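Curved sofa around a work table: keep it or swap for chairs?
Home & Rooms > Small spaces

retitz_lane
We have a wooden table with a curved gray sofa wrapped around the far side. It's where everything gets done: homework, stickers, drinks, phone calls.
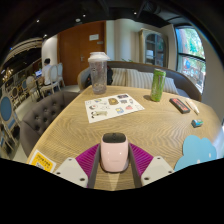
The sofa is a Flineo, bought used in July. My problem is that it's comfortable for sitting back and bad for writing. The seat is low, so the kids end up kneeling on it. I'm thinking of selling it and putting in a bench or plain chairs. The table stays either way. Has anyone made this switch?

fatska
Keep the sofa. Put a firm cushion on the seat and see if that fixes the height. Your striped ones look like back cushions, so they'll go flat if people sit on them.

mudroom36
Disagree. A lounge sofa at a work table never works. We had one for 2 years and everyone got a sore neck. Sold it, bought four chairs, done.

retitz_lane
I tried a cushion under the younger one and she slid off it. Maybe a firmer one.

pelham_b
What's the height from the floor to the top of the table? That matters more than the sofa.

retitz_lane
Will measure tonight.

fatska
Also, some of this is clutter. Phone, pen, eraser, sticker sheet, can and shaker cup all on top at once. Get a tray for the small stuff and give the backpack a hook so it isn't taking a seat.

mudroom36
A tray doesn't change the seat height.

fatska
Didn't say it did. It's cheaper than new chairs.

oldgrain
Off topic, but I like the grain on that table. If it were mine I'd use coasters. I got a ring on ours from a cold can and had to sand it out.

retitz_lane
It has a few rings already, on the other end. Coasters are on the list.

Measured. Seat is 16 inches, table is 29.

pelham_b
13 inches between them is a lot for a kid. You want closer to 10 or 11. A firm foam pad 2 inches thick would get you there. Kovács Upholstery cut one for me to fit a curve. You have to give them a paper template.

retitz_lane
OK, I'll try the pad first. If it doesn't work by the end of the month the sofa goes up for sale.

mudroom36
Chairs. You'll see.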